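Clulteo Packing Mat, the green one: a long review after a lot of boxes

14 comments
5 shares

I should say first that I am not a person who gets excited about a mat. I sell old teacups and small lamps out of my spare bedroom, and for years I packed everything on the bare table with a bath towel under it, and if you had told me I would one day sit down with a cup of coffee and write this much on the subject of a piece of cloth, I would have laughed. But my friend Birthe Frandsen kept going on about hers, and in March I finally gave in and ordered the Clulteo, and I have used it nearly every day since.

So what is it? It's a soft, fairly thick cloth mat in a good plain green, with a hem all the way around. You lay it on the table, you put your boxes and your breakables on it, and when you are done you fold it up and put it in a drawer. There are no pockets, no printed ruler, no clever loops for your scissors. I missed the ruler for a week or so (I had got used to one on an old craft board) and then I stopped thinking about it.

The first thing I liked was how quiet it made the job. I do most of my packing after nine in the evening, when everyone else in the house has gone to bed, and a carton sliding across bare wood makes an awful scrape. On the mat it hardly makes a sound. Cups can be set down without that little clink that stops your heart, and a lamp base can be tipped on its side while you wrap it and it won't roll off toward the edge on you. My table has stopped collecting new scratches too, which my husband noticed before I did.

The second thing is that small boxes stay put. Anyone who has tried to run tape down a tall, narrow carton knows how it likes to skate away from you just as you get the tape started. The cloth has enough grip to hold the bottom still, and you can press down with one hand and pull tape with the other. I'd say my taping has gotten neater, though it was never anything to brag about, and I still get the odd wrinkle when I hurry.

Now, the complaints, and I do have some. It creases. It creases if you fold it, and it creases if you so much as look at it, and the creases don't fall out by themselves. I ironed mine on low, with a tea towel over it, and that worked nicely for a while and then they came back. They are faint and they don't get in the way of a box, but if you are the kind of person who takes photos of your parcels for buyers, you will see them. The Clirna mat that I tried before this one was a rubbery thing that lay perfectly flat, so if flatness matters most to you, that may be the better buy. I gave mine to my sister, as I couldn't stand the smell of it.

It also picks up cardboard fluff. If you reuse boxes, as I do, you know the kind of fluff I mean, the brown crumbs that come off any flap that has been ripped open once already. A smooth mat you can wipe down. With this one you have to take it to the back door and give it a good shake, or go over it with a lint roller, and by the end of a busy evening it does look a bit sorry for itself. I have washed it 2 times, cool water and hung over the bath, and the color has held up very well.

And I do wish it came in a larger size. Mine covers part of the table and that's all, so when I have a big outer box and the small one that goes inside it, the big one usually ends up standing off to the side. It's a nuisance more than a real fault. Clulteo sells a 2-pack, and I suppose you could lay them side by side, but I'd rather have one wide one with no seam down the middle.

A word on what I use with it, as people always ask. I save every bit of black foam that comes my way, especially the pieces with a hole cut out of them, because a small item dropped into a hole like that hardly moves at all. I use clear tape, nothing fancy, from a Bulter dispenser that I've had so long the teeth are going dull. And I am not proud about my outer boxes. A ragged flap on top can be folded under or trimmed, and as long as the bottom and the corners are sound, I'll use it. I know there are sellers who only send things out in brand new cartons, and good for them, but I have a whole closet full of perfectly decent used ones and I intend to get through it. 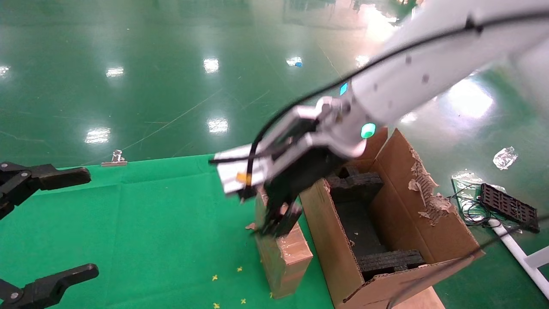 Can you reuse a box if one of the top flaps is torn?

Check the bottom seam and the four corners first; when those are firm, the box will do for light things, with a piece of cardboard laid across the top and tape run over the torn part. For anything heavy, pick a different box.

I did try the mat for other jobs, in case you are wondering whether it would earn its place with someone who doesn't ship parcels. It's lovely under a jigsaw puzzle. It was fine for cleaning silverware, though I put newspaper down first, and it was no good at all for wrapping Christmas presents, as the paper kept catching on it and I couldn't get a clean fold. I wouldn't cut on it either. I nicked the hem with a box knife in the first month, a small nick, and it has started to fray there, so I've promised myself to put a few stitches in it one of these evenings.

On the buying side, I ordered mine from Panicker, who had it a little cheaper than anyone else, and it came folded in a thin paper sleeve (hence the first lot of creases!). The sleeve had split at one end but the mat was clean. I wrote to them to ask about a wider version and got a very kind reply saying they'd pass it along — we shall see.

Would I buy it again? I would, and I nearly have, twice, as a present for my sister, who has not forgiven me for the rubber one. If you pack a few things a week at the kitchen table and you're tired of the noise and the scratches, I think you would be happy with it. If you want something you can wipe clean in two seconds and never iron, get a smooth one and air it out on the porch for a good long time before you bring it in.

Four stars from me, with the missing one for the fluff.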